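Sharing a Workroom With Automated Equipment: Housekeeping Tips for Staff

Reading time: 4 minutes

Revised Jul 5, 2024

The Lorine office of Pristirow has used automated equipment for routine tidying since the spring. Small trash, used cups and stray packaging are now handled by machine in the shared workrooms, and the evening cleaning round has been shortened as a result. The guidance that follows is for employees who work in those rooms every day. It replaces the single sheet that was posted by the kitchen.

Desks and cabinets

Leave items for pickup well inside the edge of the desk. A cup standing upright with its lid on is far easier to collect than one lying on its side. Empty cups before you leave them. Coffee poured into a waste bin stays there until a person washes the bin, and that task has not been automated.

Wrappers and thin plastic bags remain the most difficult items. They change shape when touched and slide off smooth surfaces. Flatten them, or put them in the bin yourself if you are already standing up.

Open shelves on desk cabinets are treated as personal storage and will not be cleared. Employees who want something thrown away should not leave it there. Drawers are never opened by the equipment.

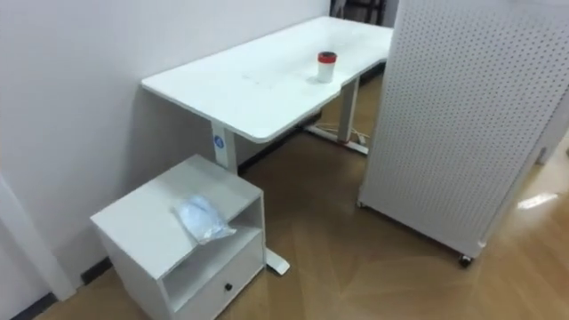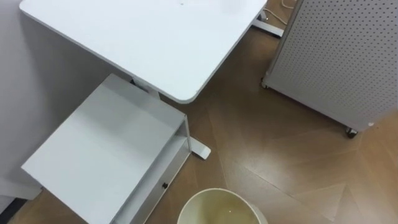
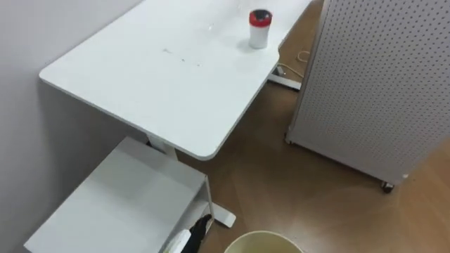
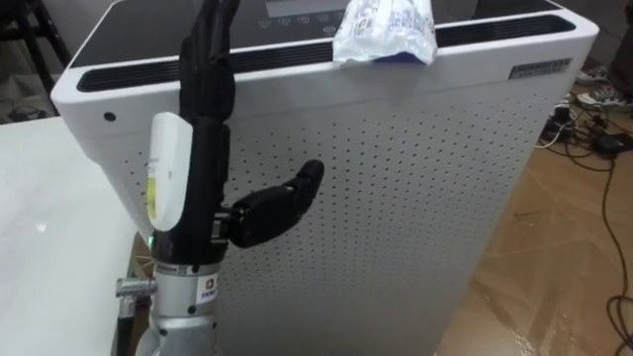
Floors and cables

Cables account for most of the delays reported to the facilities desk. A cord lying across a walkway can stop a machine on wheels, and it was a trip hazard for people long before that. Run cords along the wall or tie them to the desk frame with reusable straps. Straps are kept in the supply closet and do not have to be signed for. Power adapters belong under the desk, against the wall.

Shoes, gym bags and umbrellas should go in the lockers. Chairs are to be pushed in at the end of the day.

Movable boards and other furniture on casters should be returned to their usual positions after meetings. The equipment works from a stored layout of the room, and a board left at a new angle may cause it to stop and wait for help. If a permanent change is needed, send a request to facilities before moving anything. Layout updates are made on the 9th of each month.

Wiping surfaces

Desktops are still wiped by hand. For smudges on white surfaces, use a damp cloth with one drop of dish soap, then a dry cloth. Do not use scouring pads, which dull the finish and leave it harder to clean the next time. Wood-look floors should be mopped with a well-wrung mop. Standing water works its way into the seams.

Vents and control panels on appliances must be kept clear. Do not rest packets, papers or cups on top of an air purifier. Dust the front grille with a soft brush and leave the filter to facilities.

What changes for staff

No position at Lorine has been removed. Members of the cleaning team now spend the first part of the shift on kitchens and restrooms, and two of them have been trained by Bivix to restart the equipment and report faults. Their pay grade was adjusted in July. Employees are asked to direct questions to them courteously and to allow time for an answer, as they are often in the middle of other work.

Keep an arm's length away while a machine is moving. Do not hand it objects or take objects from it. If it has stopped, leave it where it is and call extension 300.

Employees who prefer to have their own desk left out of the program may say so in writing. No reason is required.

Comments (3)

deskside_w: Can we get longer straps? The ones in the closet don't go around the wider desk legs.

Nzioka floor 2: The part about the boards should be posted in the meeting rooms too. We move ours every morning and I had no idea there was a layout.

m.t.: I opted my desk out last week and it was simple enough. Is the kitchen sheet coming down? It still gives the old extension.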